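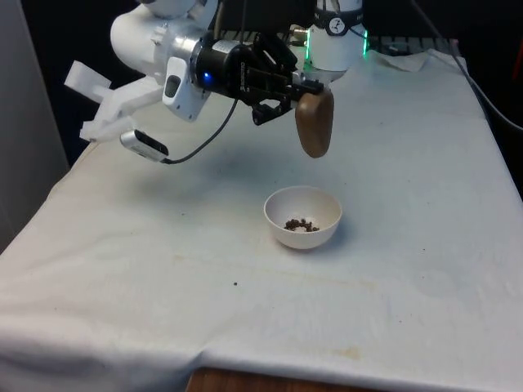 Small white bowl, Brodau workshop

About Deredico

Deredico makes lunch tins and the parts that go with them. We are a small company with a workshop in Brodau, and everything we sell is designed, packed and posted from there.

How we started

The first tin was made by Aurel Dobre, who was fed up with soup in the bottom of his work bag. He wanted a steel tin with a seal you could take out, wash and put back without a tool. The ones he could find either had the seal glued in or leaked on the bus. He drew up a lid with a folding clip on each side and took it to Mirjana Stan, who had spent years in sheet metal and told him the clips were too thin.

They put the third version on a crowdfunding site in August with a target of 300 tins. Backers ordered 3000. It was a good result and also a problem, as the press we had booked could only turn out 100 lids a day and the first batch of seals came in the wrong size. The tins went out later than we had said they would. Every backer was kept up to date by email and the few who asked for their money back got it.

What we make now

The Eshun is the original tin, with one compartment and two clips. The Bonholm is deeper and comes with a divider that lifts out. Both use the same lid, so a spare lid or seal bought for one will fit the other — including tins from the first campaign. There are 56 parts on our spares list at the moment, counting the different colours of seal.

We don't make bottles or flasks. People ask quite often. We looked at a flask and decided that other firms already do them well.

Who we are

Aurel Dobre: design and testing
Mirjana Stan: production and suppliers
Lamisi Akolgo: orders, returns and the website
Augustina Zakaria: accounts and shop customers
Cecilia Agyeman: packing and spares

Emails are answered by Lamisi in most cases. Questions about a tin that has been dropped or bent go to Mirjana, and a photo of the damage helps.

Crowdfunding

We still use crowdfunding for new sizes, and only once we have a working sample and a written price from the supplier. Updates are posted on the campaign page first and copied to our news page afterwards. If you backed an earlier project and have changed address, please write to us before the next posting date.

Visits and trade

The workshop is not a shop, but you can collect an order if you arrange it with Cecilia beforehand. Shops and cafes wanting a trade price list should contact Augustina.

Page last updated 2024-03-28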